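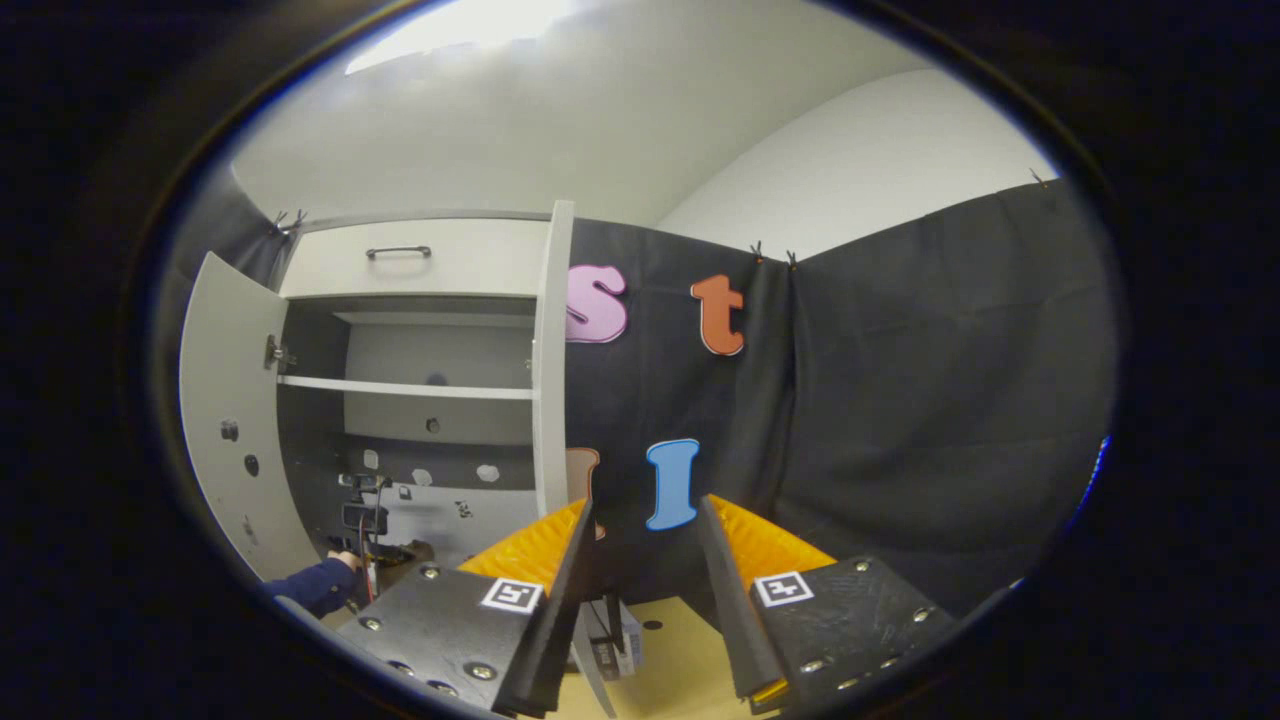

*Gripper open, curtain up, letters on. Cabinet corner, summer session.*

Hello again from the Flovell Robotics Club! I promised a proper update after the last newsletter went out with nothing from us except a plea for spare binder clips (thank you, we are now rich in binder clips), so get a coffee, I have a lot to say.

The summer project is picking things up. I know, it sounds like something a toddler has covered by lunchtime, and a few parents have told me so at the door! But we've spent most of the summer on it and I still go home thinking about how a hand closes. The kids work with a hand-held gripper, two fingers with ribbed orange pads, and they do each job themselves with the gripper in place of their own fingers. Each try gets recorded, and then we sit down and go through the recordings together and argue. The arguing is my favorite part.

We call our practice station the Pacheco, after the street the club used to be on, and it has grown a lot since January. Back then it was a bare table and a wall. Now there's a dark gray curtain behind it, a white cabinet with doors you can swing open, and big foam letters up on the curtain. The letters started as decoration and then got adopted as landmarks, so you'll hear kids yelling "start by the pink s!" across the room as if it were a normal thing to say. I've caught myself doing it in the grocery store parking lot, or at least thinking it.

What have we learned? Slow is better, mostly. The first recordings were very fast and very dramatic, and when we looked back at them it was hard to tell when anybody had decided to close the jaws. So now the rule is: come in, stop, look, close. Nayeli Quezada made up a little hum that goes with it, one note per step, and I am sorry to report that it's catching. The whole room hums. If you come to pick up your kid and hear it, please don't be alarmed.

We also learned to keep both square markers, the black-and-white ones on the finger plates, clean and uncovered. The software uses them to work out how far apart the fingers are, and a thumb over one of them makes a mess of the numbers. We lost most of a session to a smudge. I was the one with the smudge (it was peach, I'd had a peach).

Then there's the notebook. Every try gets a line: who held the gripper, what they went for, whether it got there, and anything odd. We set ourselves a goal of 130 good tries by the end of the summer and we're at 39, so yes, we have some catching up to do! Part of that is on me. I kept changing the rules for what "good" meant, and after the second change the kids sat me down and made me write the rules on the whiteboard in marker that doesn't come off. Fair enough. A try counts if the object ends up where you said it would before you started, and if you didn't help with your other hand. Bumping the table is allowed. Talking to the object is allowed too, and encouraged.

Cabinet tries are worth the same as table tries, although there's been some lobbying on that. Reaching past an open door is a lot harder than going straight down onto a tabletop, and you have to turn your wrist in a way that doesn't feel natural at first. My own cabinet record is poor. I have 2 good ones in the notebook, and the younger group brings this up whenever morale needs lifting.

A few things coming up. We're showing our work at the Irkenier open house on August 1, 2024, and families are very welcome. Two of the students will run the table and let visitors have a go with the gripper, and I'd love for a few grandparents to try it, they're usually wonderfully patient with it. We'll bring the notebook along too, so you can read the "anything odd" column, and you really should.

The older group is also writing its own little program for sorting the recordings, which they've named Nevurura. I asked what it meant and got a very long shrug. Right now it puts the tries in order by person and by object, and it crashes if you give it a name with a space in it. They're on it.

What we could use: small boxes in different sizes, empty ones are great, and anything soft that's about the size of a lemon. No glass, please. You can leave things in the bin by the front door with "Pacheco" on a sticky note. And if anyone has a tall stool that doesn't wobble, please come find me, my knees would be so grateful!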